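Programming by demonstration

Programming by demonstration (also called learning from demonstration, or simply robot teaching) is a way of getting a robot to carry out a task by showing it the task, in place of writing out each movement in code. A person either moves the arm by hand or drives it from a distance, and the robot's controller stores what happened. The stored material may be played back as it stands, or used to train a control program that can cope with some change in its surroundings.

The term covers two rather different practices. In the older one, found in factories, a worker teaches a short list of positions and the robot repeats them exactly. In the newer one, many full performances of a task are recorded, often with camera pictures alongside the joint readings, and a learned model works out what to do from the lot.

Hand guiding

In hand guiding, or kinaesthetic teaching, the person takes hold of the arm and moves it. The controller works out how much force is needed to hold the arm up against its own weight and supplies it, so that the person feels little more than some drag in the joints. A button on the wrist or a foot switch marks the start and end of the recording.

The method needs almost no training and gives the teacher a direct feel for what the arm can reach. It has two well-known faults. The first is that the teacher's hands and body are often in view of the cameras, which makes the pictures less useful for training. The second is that a person pushing on one part of the arm tends to leave the other joints in awkward positions, and the recorded path may bring the elbow close to its limit. Arms with seven joints are worse in this respect than arms with six.

Gripper commands are usually given separately. On the Gendum teaching handle, opening and closing are on a thumb rocker, and the force is set beforehand on the controller.

Remote control

In remote control, or teleoperation, the person stands or sits clear of the arm and moves some other device. Common devices include a small copy of the arm (a leader arm), a hand-held tracker, a six-way mouse and a games controller. A leader arm with the same joint layout as the working arm is the simplest to use, as each joint is copied across directly. With a tracker or mouse, the controller must work out the joint angles from the wanted position of the hand.

Delay is the main difficulty. Operators slow down when the arm lags behind them and begin to move in short steps, waiting after each one. This habit is carried into the recordings, and a model trained on them will often pause in the same places. Lack of touch is a further problem, felt most in pushing, folding and inserting. Some leader arms return a share of the contact force to the operator's hand. 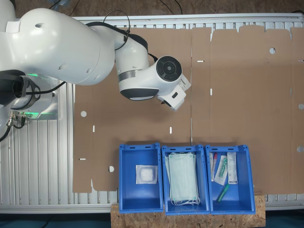
Why are separate bins often used when a robot is being taught to sort or pack?

They give each kind of item a known place, so the operator can repeat the same pick from one recording to the next and a failed pick is easy to spot afterwards. The walls also limit how far an item can slide when it is touched, although they make it harder to reach anything lying against the side.

Recording a set of demonstrations

A single performance is called an episode. It begins from a set starting position and ends when the task is done or given up. Between episodes the objects are put back, usually with small changes in place and angle. If they are always put back in the same spot, the model may learn the spot and pay little attention to the object.

The number of episodes needed depends on the task. The Mosusel packing set, assembled by Irja Räsänen and Hafiz Sopacua, holds 3,328 episodes, of which 735 were marked as failures and kept in a separate folder. A smaller set made at Mitside for lid closing has 548. Räsänen and Sopacua found that adding episodes from a second operator helped more than adding the same number from the first, provided both had been told to approach from the same side.

Flat and flexible items are generally harder to demonstrate than boxes and bottles. Thin packets give the fingers little to close on, and cloth changes shape as soon as it is lifted. Cardboard blanks bend at the creases when pushed off centre. Operators commonly slide such items to an edge before gripping them, or use suction.

Correction

A robot running a learned program will sooner or later reach a position that no demonstration covered, and small errors then build up. One remedy is to let it run under supervision and have the operator take over when it goes wrong. The rescue is recorded and added to the training set. Mebrat Woldegiorgis, who compared several handover schemes at Dalsgaard, advised that the operator take control early, before the item has been dropped, so that the set contains recoveries and not only fresh starts.

Safety

During hand guiding a person is within reach of a powered arm, and speed and force are held to low limits. An enabling switch, which stops the arm if it is either released or squeezed hard, is usual on industrial equipment. Remote control allows higher speeds, but the working area still has to be kept clear during a session.

See also

Imitation learning
Leader arm
Teach pendant
Teleoperation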